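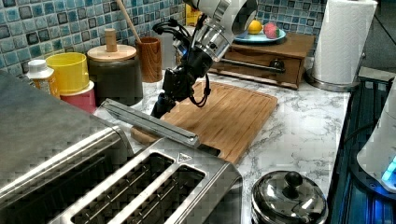 Savvas Stefanou maintains that a kitchen cell should be costed from the cable run outwards, with the arm priced last. He put this to me on Wednesday after reading my draft budget, and added that my contingency line was too small to pay for one decent gripper repair.

I have redone the sheet with that in mind. The arm is still the largest single line, but it is no longer the first one, and the order of the rows has changed how I read the rest.

The request is for a second kitchen cell, to sit alongside the one we use now. The task list is the ordinary one: pick up an item, move it between plate and board, put it back. No heat, no water, no blades. That keeps the guarding simple and the payload low, and it means we can rule out the heavier arm in the Sitton quote straight away. Its reach is better than we need and its base would take up counter depth that we want for props.

Reach is worth a paragraph. Quoted reach is measured to the wrist, or to the flange, or to some point past the flange, depending on who wrote the sheet. I now ask every supplier for the usable radius at counter height with the gripper pointing straight down. Orbridge answered the same day. Drorkdale sent a drawing, and I had to take the figure off it with a ruler. It came out 70 mm short of the number on their front page. That does not rule them out, but it does move the base, and moving the base means a different mounting plate.

Cables next. The present cell has them looped on the outside of the arm and gripper, and the loops are the part I would most like to improve. Savvas wants a dress pack with proper clips. I have allowed for one, plus a spare gripper cable. Lead time on the spare is 7 weeks, so it goes on the first order.

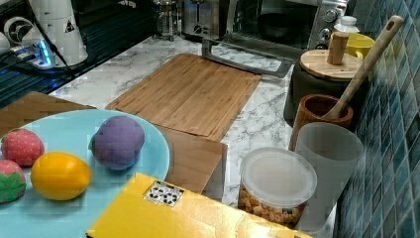

Props and fittings are cheap and always under-budgeted. I had one line for the lot. Gemma Entwistle made me split it into things that wear out, things that get swapped to change the layout, and things bolted down. Toy fruit falls in the second group. So do cups, jars and boxes. A bamboo board is in the first group if the gripper touches it often, and I have put down two. Small appliances are there to make the counter look and behave like a counter, so second-hand is fine, with the plugs checked before they come in.

Printed markers go in the consumables line. They cost next to nothing, but someone has to print them, cut them and stick them on square, and I have put in half a day for it.

The worktop is harder. We can buy a fitted run with a tiled back wall, or build a frame and drop a top on it. The fitted run costs more and can't be moved. The frame can be moved, and will be, and then every calibration has to be done again. I have costed both. My preference is the fitted run.

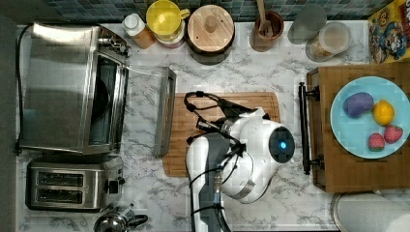

On software, Song is priced per seat per year and we have one seat free until November. After that the second cell needs its own. I have entered the full year so that it doesn't turn up as a surprise in the next round.

Contingency is now 16 per cent of hardware, up from 10. Savvas would go higher. I have left it where it is and moved the gripper service contract out into its own row, which has much the same effect and is easier to get signed.

Still open: the mounting plate drawing, whether Orbridge will hold their price past the end of the month, and the delivery route. The crate for the arm is wider than our inner door. Gemma is measuring the other entrance, and I will put her figures in the sheet when I have them.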